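About Alisgate

Alisgate writes working rules for small robot arms on tables, and we check them by using them. The company was started by Jérémie Bodin and Vlastimil Krajčí, who before wrote safety manuals for bigger machines. Today we are a team of 9 persons.

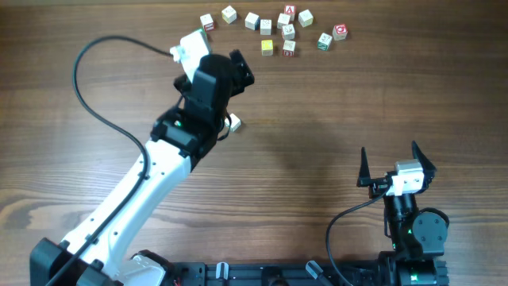
Our main document is called Elter. It has 174 rules, each one written so that a new operator can follow it on the first day – how to fix the base, where the cable may lie, how much space stays free between two arms. Every rule is tested on our own tables before we publish it.

We revise Elter each December. Suggestions from users are always welcome, and we answer to all of them.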